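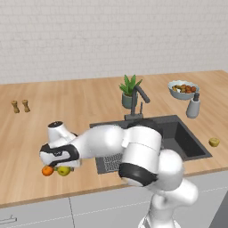 Penry
Data editor and maintainer

Garnach Food Waste Diaries

README for version 2, last updated Jul 21, 2025

What this is

A set of household food waste diaries kept in Garnach and the neighbouring village of Curalwood. Each household wrote down every item of food it threw away for seven days in October, where it went, and the main reason. There are 381 households in the file. Diaries with fewer than seven days filled in were left out.

The diaries were kept on paper and typed up afterwards in Flonlow, our entry form. Flonlow is not needed to read the data. Everything is in plain CSV, UTF-8, with commas between fields and a header row.

Files

households.csv – one row per household
items.csv – one row per discarded item
codes.csv – the list of food, route and reason codes
diary_form.pdf – the blank diary as it was handed out
changes.txt – differences between versions

Main fields in items.csv

house_id – joins to households.csv
day – 1 to 7, where 1 is the first day of that household's diary and can be any day of the week
food_code – see codes.csv
state – whole, part, peelings, cooked, drink
grams – weight as written in the diary, blank if not weighed
route – caddy, general bin, home compost, sink, animal, other
reason – past date, gone off, cooked too much, did not like, not edible, other
note – free text, lightly edited to remove names and addresses

Weights

Households were lent a kitchen scale and asked to weigh to the nearest 5 g. Many did not weigh small items, and those rows have a blank in grams. Please do not treat a blank as zero. Any single entry over 2000 g was checked against the paper diary, and the ones that turned out to be typing errors were corrected. The rest are real entries, mostly pumpkins and windfall apples.

Drinks were often given in millilitres. We copied the number across as grams, and these rows have state set to drink so they can be dropped.

Fruit

Fruit is the messiest part of the file. Some households logged a bowl of mixed fruit as a single entry, others logged each piece. Mixed entries have the code FR00 and cannot be split. Oranges, satsumas and clementines share one code, FR03, as the diaries used the names loosely. Apples are FR01 whether eating or cooking. If you need item counts and not weights, leave out FR00.

Cores and peel are recorded with state set to peelings. Whole fruit thrown away with nothing eaten is whole, even when it had gone off.

The sink route

Sink covers anything poured or scraped down the kitchen sink, including what was caught in the strainer. The blank diary did not say what to do with strainer contents. Version 1 had these rows under a mix of sink, caddy and general bin, depending on who typed them up. In version 2 they are all under sink, with strainer = 1 in a new column. Where the note says that the contents were then put in the caddy, that is kept in the note only.

Liquids are under-reported. Tea, coffee and cooking water were meant to be left out, but milk, juice and soup were meant to go in, and it is plain from the notes that some people left out all of them.

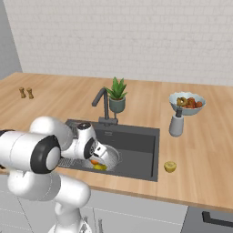
One user of version 1 wrote in to say that the strainer rows should be counted as caddy waste, as most of it ends up there, and that keeping them under sink makes the drain figures look worse than they are. We have kept the coding as it is. Anyone who prefers the other reading can filter on strainer = 1 and change the route, and should say so when reporting results.

Who is in it

Households came forward after a leaflet drop, so they are not a random sample. Compared with the area as a whole there are more owner-occupiers and more people with gardens. Home compost is therefore probably too high. Student houses are hardly present at all. No weighting is supplied.

Household size is given as 1, 2, 3, 4 and 5+. Postcodes are not included – the area field says only Garnach or Curalwood.

Known problems

– Around 15 households used last year's form, which had no box for animal. Their pet and hen scraps are under other.
– Day 1 totals are higher than the rest. It looks as if some people cleared out the fridge before starting.
– The reason field allows one answer only. Second reasons are sometimes in the note.

Use

Free to use and share with credit to the Garnach Food Waste Diaries. Please give the version number. Corrections can be sent through the issues page, with the house_id and day.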